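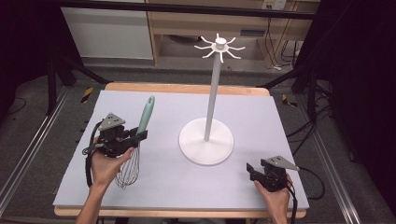
The Ostance pair at work, whisk in the left one.

I'd wanted to talk to Hye-jin Kang about the Ostance hand-held grippers ever since Wikeck put them on its hire list, so on Monday I rang her up with a big mug of tea.

"People expect them to be heavy," she told me. "Then they pick one up and start on the whisk straight away!"

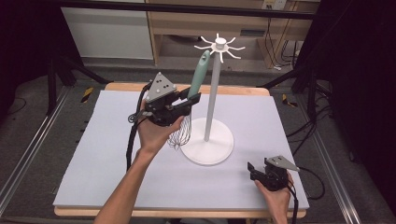 Whisk beside the stand, handle up towards the hooks.

The hire is £80 a day for two (cables included, hooray). I asked what she'd change. "The pads," she said, quick as anything. "They pick up fluff."

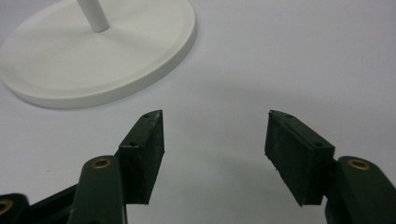

She'd like a spare set in the box, and so would I, frankly. Lộc Tiêu at Wikeck tells me that's coming in March, though he wouldn't give me a price.

And the whisk? "Thin handles are a pain when they're lying flat," says Hye-jin. "You come in low and take your time."
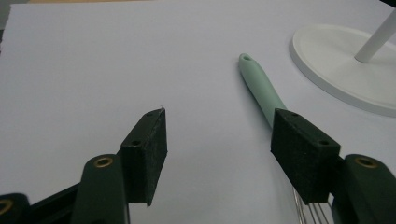
Mint-green handle on the flat, running behind the right pad.

She's booked the pair again for next month.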